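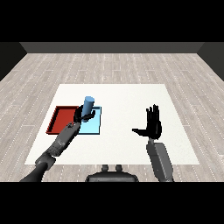
Why do people who build robots try out so many different hands?

Every hand is good at some jobs and clumsy at others, so the builders give several hands the same job and see which one does it best.

Think about what your own hand does when you grab a cup. Your fingers curl around one side, your thumb comes around to meet them, and you squeeze just enough. You learned that when you were a baby, and you dropped a LOT of things along the way! A robot has to get good at it too, and the shape of its hand makes a huge difference.

At a small robot lab called Clustov, Ruxandra Anghel and Tetsuya Morikawa compare 3 kinds of hands.

The pincher has two flat fingers that close like a clothespin. It's simple and strong, and it loves boxes. Round things can roll right out of it.

The sucker is a soft rubber cup with a little air pump. It can pick up a sheet of cardboard in a blink, but give it a fuzzy teddy bear and the air leaks in everywhere.

The fingered hand has fingers and a thumb, a bit like yours. Take a look at the black hand curled around the light blue cylinder. A tube shape is a great test for fingers, which can wrap partway around it. The other hand is wide open, so you can see how the four fingers and the thumb spread apart.

Did you notice that it all looks a little like a video game? The robot, the table and the room were made on a computer. It's called a simulation. In a simulation you can drop something 90 times before lunch and never have to sweep up! Ruxandra can also swap one hand for another in seconds, which would take her most of a morning with real bolts and wires.

To keep the test fair, every hand gets the same objects, starting in the same spots. Each one gets 14 tries. Tetsuya writes down when the hand holds on, when it slips, and when it bumps something it shouldn't. Then the best hands get tested on a real robot, where things can be slippery or squishy in ways the computer didn't expect.

Try it yourself! Find a cardboard tube, a coin and a sock. Pick each one up with two fingers held straight, like a pincher. Now use your whole hand. Then put on a thick mitten and have another go. Which was hardest? Most people grumble about the coin in the mitten, and robot builders grumble about coins too.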